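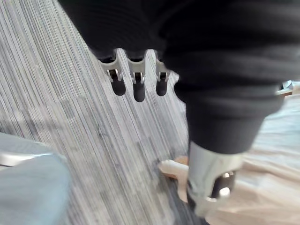 *Metal finger joints with rounded black tips.*

# The Kesilcombe Ferry Book (paperback)

**$24, postage extra. Published by Dindine.**

I've been banging on about this one at the counter for weeks, so it's only fair it gets a proper page. The Kesilcombe Ferry Book is a small paperback about a small boat, and I read it in one sitting with a cup of tea going cold beside me. I've read it again since. It's a local history, I suppose, but if that makes you think of parish boundaries and lists of mayors, please give it a go anyway!

The ferry in question crossed the river at Kesilcombe for 80 years, carrying schoolkids, cream cans, a travelling dentist and (once) most of a brass band. It never made anyone much money. The fare went up only two times in all those years, and both times there was a letter-writing campaign in the paper, which the book prints in full. The letters are a joy. One writer was so cross about the extra penny that he rowed himself across for a whole winter, then asked the ferry to tow him home when his oar snapped.

The book is split into seven chapters, and they don't go in order of date. The first is about the landing, the second about the fares, then there's one on fog, and so on. I wasn't sure about that to begin with - I like my history to start at the beginning - but it suits the subject. You get the same flood told three different ways depending on who was standing on which bank, and by the third telling I had my favourite version and was ready to argue for it.

My one grumble is the map. There is one, tucked in at the back, and it's printed so small that I had to take it over to the window. The creek names are nearly impossible to read. If you know the district you'll be fine, and if you don't, just remember the pub is on the north side and the school is on the south, and most of the stories will make sense. 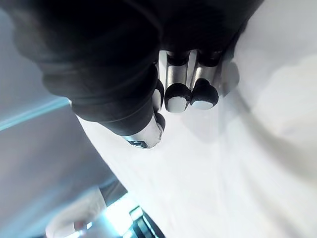 *Fingers pointing down over a white tabletop.*

## Which edition?

We stock two, and people do mix them up:

- **The standard paperback**, $24. Plain cover, cream paper, slips into a coat pocket. It's the one I own.
- **The Li edition**, ordered in. Same words and same chapters, but with larger type and a wider margin. It's easier on tired eyes, and much nicer if you're someone who scribbles in pencil as you go.

There's no hardcover. I've asked Dindine and the answer was a cheerful no.

## If you liked Dudis

Plenty of you bought Dudis when we had it in the window in January, and a few have asked if this is the same sort of thing. Sort of! Dudis is a novel and takes its time, and there's a lot more weather in it. The Ferry Book is quicker and funnier, and you can open it anywhere. They do share a fondness for people who hold a grudge over something tiny, so if that was the part you enjoyed, I think you'll be happy. I'd read Dudis on a holiday and this one on the bus.

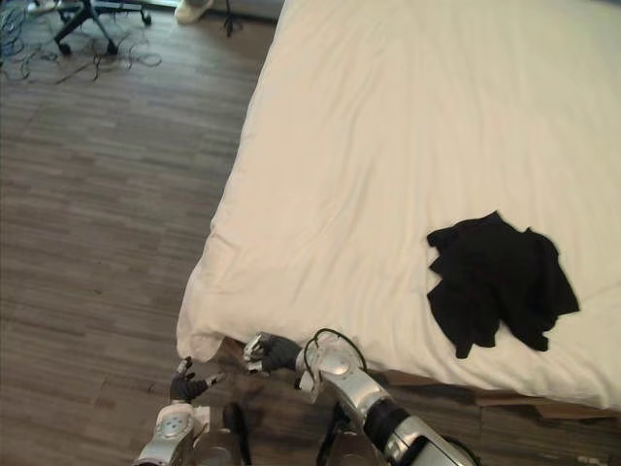
## Ordering and postage

The paperback is on the shelf and goes out within two working days. The Li edition takes 7 days to reach us, then I'll send you a note when it's ready to post or pick up. Gift wrapping is free (brown paper and string, choose your colour of string). If you'd like a message written on the card, pop it in the comments box when you order and I'll use my neatest handwriting.

Returns are fine on the paperback if it hasn't been read in the bath.

*Page updated April 20, 2021*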